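Packing for three weeks with one bag

I got back from Tarnport in February and have been meaning to write down what I packed, mainly so I can find it again next time. A couple of people asked too, including Napaporn, who is going in the fall and has never flown with only a carry-on.

The trip was three weeks long. I spent 14 nights in Tarnport and the rest in Zindberg, which is higher up and a good deal colder after dark. That was the hard part. If I had stayed on the coast the whole time I could have gone with half of what I took.

My bag is a Saliba, the older one with the zipper that goes all the way around. I bought it used from Fouad Issa when he moved, and it has held up fine apart from one strap that slips. It opens flat like a suitcase, so I can see everything without digging. I weighed it before I left and it came in at 7 kilos, under the limit for the small airline that does the second leg. They did weigh it at the gate. The man in front of me had to put on two jackets.

For clothes I took five T-shirts, two long-sleeved shirts, one sweater, a rain jacket, two pairs of long pants, shorts, and enough underwear and socks for a week. I wore the heavier pants and the sweater on the plane. I used to pack a spare pair of shoes and I have stopped doing that. One pair of walking shoes and some cheap sandals were enough.

I lay everything out on the bed the night before and take out whatever I can't name a day for. This time that was a third sweater and a belt.

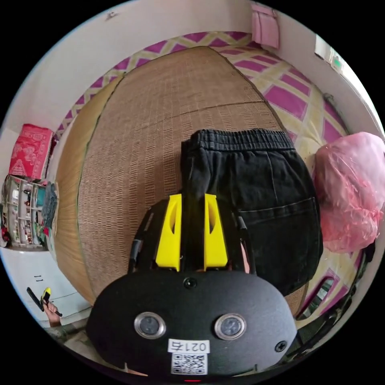
Denim is not the best thing to travel with. It is heavy and takes forever to dry, and every packing list says to leave it home. I take some anyway. I don't like the thin travel fabrics, they make noise when I walk and I feel like I'm dressed for a hike when all I'm doing is buying bread.

Laundry was easy in Tarnport. There is a place two streets up from the harbor that washes and folds by the bag, and it was ready by 6 in the evening if I dropped it off before noon. In Zindberg I washed things in the sink. The room had a radiator, so socks were dry by morning, but the long pants needed two nights and were still damp at the waistband.

What I didn't use: the travel towel, the second long-sleeved shirt, the sewing kit, and a paperback that Ottmar Kettler lent me and that I carried there and back without opening. Sorry, Ottmar.

What I was missing was a warm hat. I bought one from a stall near the Zindberg bus station and it was too small, but I wore it every evening. I also should have brought a longer charging cable. The only outlet in the room was behind the wardrobe, and I ended up sitting on the floor to make calls.

For toiletries I use a small Umari pouch with three bottles in it. One of them leaked on the way out. I now put a piece of plastic wrap under the cap before screwing it on, which Iara told me to do years ago.

Napaporn, you can borrow the bag if you want it. The left strap is the one that slips. Pull it tight and tie a knot in the end and it will stay put for most of the day.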